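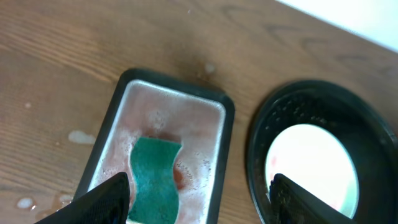 Wrist view, sponge task. Sponge in the tray, gripper just over it, spills on the table.

Rollville Summer Robotics, student project
Progress report no. 2
Saturday, June 26, 2021
From: Hanyu Kang, lead instructor
To: Vidville Education Fund

Sorry this is short, we have the room until 4 and the kids are still packing up. Longer version with receipts comes in July.

Where we are

Project is the dish station. Students teach one arm to pick up a wet sponge, wipe a dish, put the sponge back. Sounds small. It is not small for kids who had never jogged a robot joint before this month.

Done since report 1:
- arm bolted down, e-stop wired and tested, every student signed off on it
- wrist camera mounted and talking to the laptop
- gripper fingers swapped for the textured kind. Smooth ones dropped the sponge nearly every time once there was soap on it
- 212 teleoperated runs recorded, of those 111 are good enough to train on

Not done:
- wiping motion. Pick works, wipe is still mostly students driving by hand
- putting the sponge back in the tray without a splash
- written safety sheet for parents (draft exists, needs a clean copy)

What went wrong

Lost most of one session to the camera clock. Video and arm positions were drifting apart and we didnt notice until playback. That is where a lot of the bad runs come from. Team Godoy found it, wrote a small script that checks the timing before each recording starts. Both teams use it now.

The rest of the bad runs are grip misses. The sponge narrows in the middle and the gripper does best if it closes there. Grab it by an end and it folds and slides out. Team Dadard wanted to switch to a plain square sponge. We had a good argument over it and voted to keep this one, on the grounds that a real sink is not going to be polite to us either.

Foam is the other headache. When suds cover part of the sponge the color detector gives a smaller blob and the arm aims off to one side. Students are trying two fixes: less soap, and training on runs with more foam in them. I told them to try both and write down what happens.

Also the table gets wet. We now wipe between runs and all power strips are up off the floor and on the far side. Cables taped. No incidents.

Numbers

Autonomous pick, last test block: 60 tries, 30 successful. Half. At the time of report 1 we had nothing autonomous at all so I am pleased, the kids less so. Most misses were by the width of a finger or less. Target for end of program is still the one in the proposal, three out of four.

Attendance steady. One student moved away, one joined from the wait list and has caught up fast, she is doing the labeling for Godoy.

Money

On budget. Spare fingers and towels came out of consumables. We did not buy the second camera, one on the wrist is enough for now. I'd like to move that line to a replacement motor for the wrist joint, it has started to click under load. Please confirm by email if that's OK, I wont order until I hear.

Next

- fix the pick when theres heavy foam
- start recording wipe runs on the round dish, both teams
- swap roles, so the ones who have been driving get time on the code and the other way round
- parent night in July, short demo, students present. You are invited, date to follow

Two things I need from you: the OK on the motor, and whether the final report can include student video or only writing. Some families asked and I didnt have an answer for them. We have consent forms for photos of the work but nothing covering faces or voices.

Student logs are in the shared folder, one per team. Dadard's is the better read, Godoy's has the better plots.

H. Kang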